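Last updated: May

4. Course Project: Table Clearing in Simulation

4.1 Task and student teams

The project ran in the second half of the Lurnley manipulation course. Each team wrote a controller for a single arm with a two-finger gripper and tested it in Standance, the simulator used for all graded work. The task was to pick up a piece of cutlery from a wooden table and place it in a bowl. Teams were given the arm model, a joint-level interface, and a baseline planner named Donik. They were free to replace the planner but not the gripper model or the contact settings.

Each submission was run for 200 episodes with random object poses. An episode ended at a successful placement or after 300 control steps. Scores were posted to the class server every Thursday.

4.2 Observations

Controllers received images from a wrist view and an external view. The wrist view moves with the hand, so the fingers take up a fixed part of every image and the target may lie near the border. Most teams masked the finger region before running their detector. 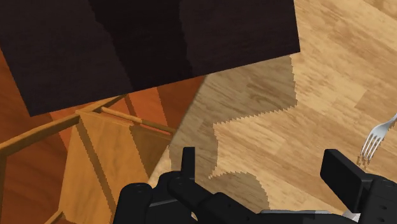
Figure 4a. Wrist view. The fork lies near the right edge of the image, tines toward the lower left.

Cast shadows were left on in all graded runs. The shadow map has low resolution, which gives shadows a stepped outline on the tabletop. Two teams that used edge-based detectors reported false candidates along these outlines. One of them switched to a color threshold followed by a shape test. The other kept its detector and rejected any candidate that failed to move with the table under a small change of viewpoint, which did not help, as shadows of fixed objects pass the same test. That team later dropped the check.

4.3 Grasping flat objects

A fork on a table leaves little clearance for the fingertips. The baseline planner descends to a fixed height above the table and closes, and in early tests it missed thin handles often. Teams made one of two changes: a slower descent with a stop on contact, or a lower fixed height found by trial. The contact stop was more reliable but used more of the step budget. The best submission, Nechyporuk, combined a contact stop with a short approach path and completed 87 percent of its episodes. Its log lists over 102 tuning runs before the final version.

The external view was used mainly to check finger position at closure, although the arm can hide the bowl from this side.

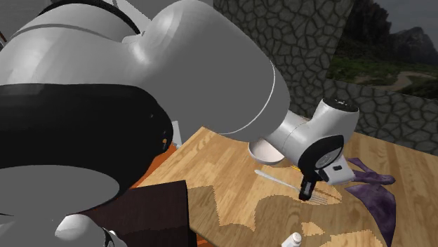 Diệp Tiêu objected in the course review that a fixed step limit rewards fast motion more than careful grasping, and asked that time be scored separately from placement. Pirjo Kinnunen replied that separate scores had been tried in an earlier term and that teams then tuned for one and ignored the other. The step limit was kept, but logs now record the step at which the fingers first close, so that slow approaches and failed placements can be told apart in grading.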